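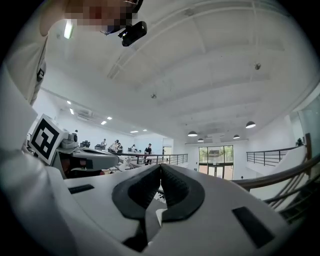
Attachment 1: main hall, ceiling beams and fluorescent fixture, fixture lit

Ticket: Intermittent dropout, ceiling light, main hall
Site: Ladgate, Ranasinghe Building
Reported by: Sizwe Shezi
Assigned to: Plilenon Lighting Service
Priority: Normal
Status: Monitoring

Description of fault
Fixture 14 in the main hall goes out without warning and comes back on by itself after 10 to 20 seconds. Fault occurs mostly in the first hour after switch-on. No tripped breaker. Other fixtures on the same switch stay lit. Faint buzz from the fixture before each dropout.

Steps taken before reporting
Switched the circuit off at the wall for 10 minutes and back on. Fault returned the same morning. Did not open the fixture, no access equipment on site for that ceiling height.

Plilenon, 9:40 a.m.
Please confirm whether the tube ends are dark and whether the dropout is complete or a dimming. Attachment 1 shows the fixture on, so it can't be used to judge the fault.

S. Shezi, 11:15 a.m.
Dropout is complete. Can't see any darkening from the floor, but the glare off the white ceiling makes it hard to tell. 3 dropouts so far today, all before 9:00.

Plilenon, 1:05 p.m.
Likely causes: worn tube, loose lampholder contact, failing ballast. Visit booked with a lift. Hall floor under the fixture needs to be clear on arrival.

Site visit, January
Circuit isolated and locked off. Diffuser removed. Tube swapped with a known good one, fault still present on restart. Lampholders checked, contacts tight. Supply voltage at the fixture normal and steady. Ballast hot to the touch after 4 minutes and buzzing. Replaced with a Gurkell electronic ballast, rewired per the label, original tube refitted. Ran for 1 hour, no dropout, no buzz.

S. Shezi, 4:30 p.m.
Light has stayed on since the visit. The diffuser has a small gap at one end, was that there before?

Plilenon, 4:50 p.m.
One retaining clip is cracked. The diffuser is held by the remaining clips and is secure. Replacement clip ordered. Ticket stays open until it is fitted.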